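Learning to Stock a Shelf from First-Person Video
Summer project report, Furkville group
Cormac Mulcahy
Aug 8, 2018

What I wanted to find out

Stocking a store shelf looks easy until you try to write it down as steps a robot could follow. My question for the summer was whether a program could watch video from head height and work out where one step stops and the next one starts. If it can, the pieces can be handed to a robot arm later as separate skills (reach, grip, set down, straighten, let go). I called the program Mendora, and I'm still very fond of it even after the week when it labeled everything "reach."

Method

I worked with 103 clips of shelf work. Each one was cut down to 50 frames, evenly spaced, so that a slow clip and a quick clip would have the same length going in. I marked the step boundaries by hand in all of them. Daly, who had the desk next to mine, marked 30 of the same clips without looking at my labels so we could compare.

Mendora looks at two things in every frame. The first is how far each hand has moved from the frame before. The second is how much the picture changes in a small patch around the fingers. My guess was that hand speed would do nearly all the work, and for big items that was a pretty good guess! Small items were another story, and that turned out to be the most interesting part of the project.

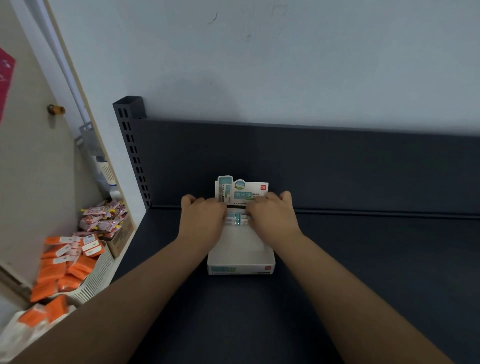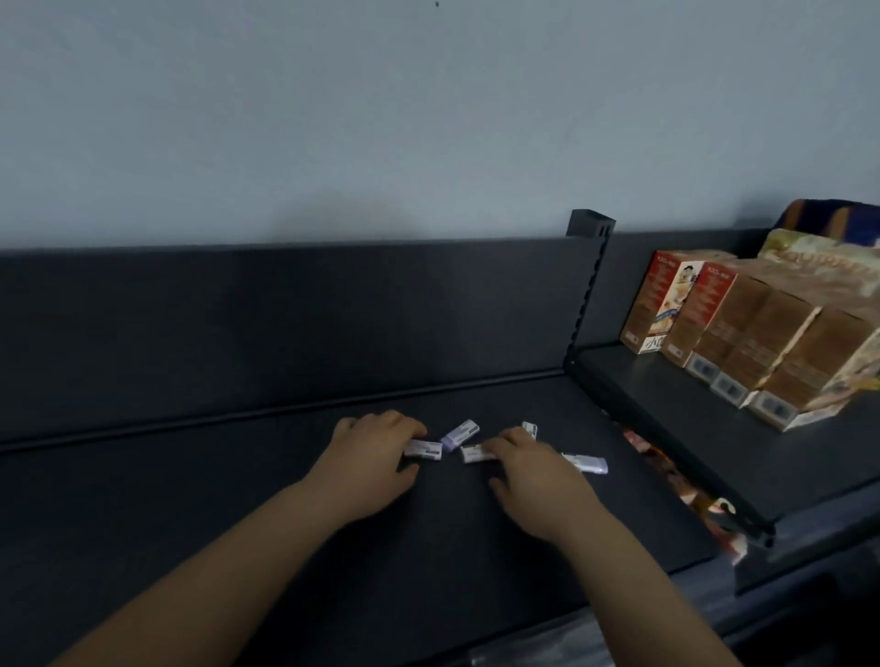

Figure 1. Hands at work on a dark metal shelf. First picture: a display box of erasers held by its header card. Second picture: small packages under and around the hands.

Results

Display boxes were the friendliest case. Both hands tend to stay on the box while it is being moved, so they speed up and slow down together, and the boundary between "set down" and "let go" shows up as a clean dip in the speed curve. Mendora usually put its boundary within a frame or two of mine. I ran the training for 3000 steps, and the curve for boxes was already flat long before the end.

With small packages the hands hardly travel. The fingers do everything, and they cover the very thing you want to see. Using hand speed alone, Mendora would join several short steps into one long one. Adding the finger patch helped a lot. It began to split the long stretches in places where I had split them too, and a few times it found a boundary that I had missed and Daly had marked. I went back and fixed those labels, then reran everything, which cost me about a day and was worth it.

Daly and I also disagreed with each other more on the small items. One of us would call a nudge with a fingertip its own step and the other would count it as part of setting down. We ended up writing a one-page rule sheet, and I wish we had done that in July before labeling anything.

What still goes wrong

Dark shelves confuse the patch measure when a shadow moves across them. Printed cards cause trouble as well, as a small tilt changes a lot of pixels and Mendora reads it as a new step. I tried blurring the patch first. It fixed the cards and made the small packages worse, so I took it out again.

Next

I would like to try the same method on the Gronero clips, where the shelves are taller and the person has to bend, and to give Mendora the left and right hands as separate inputs. The labels and the rule sheet are in the shared project folder.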